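Display cabinet, bin order and restock

Friday, September 20, 2019

Purpose of the day: settle the bin order for the blond wood cabinet before the Vodero layout is signed off. The July arrangement had the cucumbers in a bin of their own, and that took up space we need for the root vegetables. Partitions stay where they are. Moving one means taking the black rim off the top edge, and the screws on the last one did not go back cleanly.

Artificial stock is from Bekus as before, with a top-up from Gajdoš for the greens. The two suppliers' greens differ slightly in shade. I would mix them within a bin, so that the difference does not run along a partition line.

Working order from the left:

Bin 1, napa cabbage, two rows, leafy ends to the back left. Six heads fit without pressing on the partition. Green onions go behind them, bulbs to the left.

Bin 2, bitter melon as the base layer, laid on the diagonal. Cucumbers on top at the left. They are smoother and will slide if the pile is built too steep.

Bin 3, green chillies to the back and left, carrots at the front and right, tops left on. Some overlap is acceptable.

Bins further right not reviewed today. 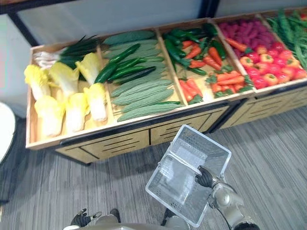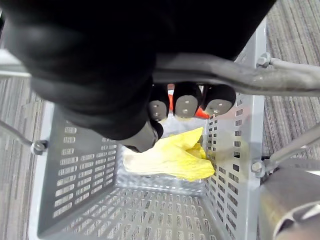
Entry: Iveta Michalík, display bench

Basket notes. The grey perforated basket does the job for carrying stock to and from the cabinet. Soft yellow items should go in last and sit against a wall. Under anything heavier they take a crease, and the crease stays in for days. Check the hex bolt at the corner bracket before each session and nip it up if the bracket moves by hand. The tube is scuffed but sound.

Weights, for the shelf loading sheet: one cabbage 200 g, the full bin of bitter melon with cucumbers some 700 g. Čestmír wants the carrots weighed again, as his figure and mine differ by more than the scale error. I used the Runon bench scale, he used the kitchen one. Will repeat both on the Runon.

Front panel: the ventilation slots collect dust along their lower edges. Dry brush only. A damp cloth raised the grain on the offcut we tried, and the thin black lines went dull where it passed.

Clearance in front of the cabinet is 800 mm at the tightest point. Enough to stand and reach the back of a bin, but tight with the basket alongside.

To do:
- reweigh carrots
- ask Gajdoš whether the onions come with a shorter stalk
- label the spare stock boxes, 8 in all, by bin number instead of by supplier
- send Vodero the order for bins 1 to 3, remainder to follow

Čestmír Mikuš has the spare partition screws in his drawer.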